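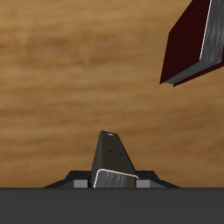 Teaching by Hand, One Book at a Time

My first day as a robot teacher ended with a sore thumb and a grand total of 31 usable lessons. I was pretty pleased with myself until Lucimara Toledo, who was sitting at the next desk with her shoes off, told me she'd done that many before her first coffee.

I'd come to Devirura to write about the people who show machines how to do things. You've probably seen the clips of robot arms folding shirts or loading dishwashers, and you've probably wondered (I certainly had) where all that know-how comes from. At Devirura a good part of it comes from two rooms over a bike shop, where people sit with a controller in each hand and move books around a table that exists only inside a computer.

The project is called Cirnano, and it's about books because books are a pain. They're flat, they're heavy for their size, they flop open, and if you grab one by the cover you get a tent. Lucimara has a long list of complaints about them. What she wants is a system that can take any old book off a table and stand it up somewhere sensible, and the way she's going about it is by collecting examples. Lots of them! When I arrived the count stood at 2,409, each one a complete attempt from the first twitch of the arm to the moment the fingers let go.

So I had a go. You get several views to work from, but the one everybody leans on is the view from the gripper itself, looking out past its own fingers. It takes some getting used to. The palm is a dark strip along the bottom of your screen, and whatever you're holding sticks up from it like the hood of a car. You might have one book pinched between the pads, edge-on and nearly black, and another out across the wood grain at a slant, dark red and much bigger, and your brain has to work out how far away any of it is. Mine mostly didn't. Shadows would help, but you can't count on getting any, and I kept thinking a book was hovering when it was flat on the table.

"Watch the page block," Lucimara told me. "The cover lies to you. The pages don't."

She meant that gray stripy band along the side of a closed book. On a dark cover it's often the only thing that shows you which way the book is turned, and once I'd started looking for it I stopped driving the fingers into the spine. Well, I stopped doing it every time.

Why do all this in simulation? Money, partly. A real arm needs somebody standing next to it, and real books get chewed up. But the bigger thing is variety. Between attempts the software they use, Akyol, shuffles the books, swaps the colors and moves the light, and it does it in less time than it takes to pick a real paperback up off the floor. You press a pedal and there's a fresh table waiting. Press it again and there's another one. By mid-afternoon I was dreaming in wood grain.

The part that surprised me was the arguing. Trevor Simard goes through every attempt after it's recorded and decides whether it stays, and he and Lucimara don't agree on much. Trevor likes a clean run: straight in, grip, lift, place, done. Lucimara wants the wobbly ones too, where the person misses, backs off and tries again from a better angle. Her reasoning is that the robot is going to miss, so it had better have seen somebody recover. Trevor's is that if you show it hesitation it'll learn to hesitate, and he has a folder of clips of an earlier version dithering over a book for a full minute like me at a salad bar.

They tried it his way in April. The arm got fast and smooth and was completely lost whenever a book slipped. Then they mixed the messy attempts back in – 905 of them, after Trevor had weeded out the ones he called "just flailing" – and it started going back for a second try. It also got slower, as he'll happily remind you.

I asked him to grade mine. He scrolled for a while without saying anything, which wasn't encouraging, and then stopped on one where I'd pinched a book too near the corner, felt it start to swing, set it back down and moved over an inch. "That's a good one," he said. "Do more like that." I've had promotions that meant less to me.

The next stop is a real arm at Prirnent, a secondhand book warehouse that has agreed to give up one sorting bench. Lucimara is nervous about the dust jackets, which nothing in Akyol slides around quite like. Trevor is nervous about the lighting. They've already started a list of what they'll need to go back and record again, and she's asked me twice now whether my thumb is better.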